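Saltar al contenido
Grutside / Simulación / Listas de revisión

Lista de inspección previa: agarre de muelles en simulación
Método Esano, revisión 4

Se rellena antes de lanzar cada tanda. Marcar «Sí» por costumbre también deja huella en los registros, y luego hay que leerlos.

1. Semilla fijada y anotada. Sí.
Comentario: anotada en el fichero, que es donde se busca. La pizarra se borra.

2. Episodios por tanda: 200. Sí.
Comentario: con 144 la varianza salía preciosa y no significaba nada.

3. La pinza arranca abierta y sin contacto con la pieza. Sí.

4. Malla de colisión del muelle revisada. Con reservas.
Comentario: la envolvente convexa convierte el muelle en una salchicha. Se agarra de maravilla — y por eso el primer resultado era tan bueno. Usar la descomposición por espiras.

5. Sombras activadas en la cámara de muñeca. Sí.
Comentario: bordes escalonados. Se acepta; subir la resolución duplica la espera. Comprobar que la segmentación no toma la sombra por otra pieza.

6. Límite de fuerza de cierre activo. No.
Comentario: corregido y relanzado. Los dedos atravesaban el alambre con una serenidad admirable.

7. Criterio de éxito escrito antes de ver los datos. Sí.
Comentario: levantar y sostener. «Casi» cuenta como fallo.

Resultado de la última tanda válida: unos 61 agarres. Falta repasar a mano los dudosos.

Pendiente: repetir con la fricción de Avotiņš.
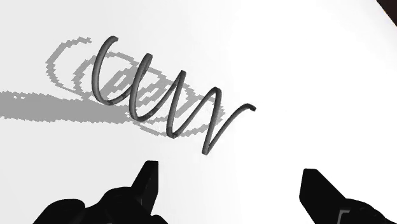 Por: Equipo de simulación, Clisevness | 9 de agosto de 2021 | Archivado en: Listas de revisión

Muelle, dedos de la pinza y sombras dentadas del punto 5.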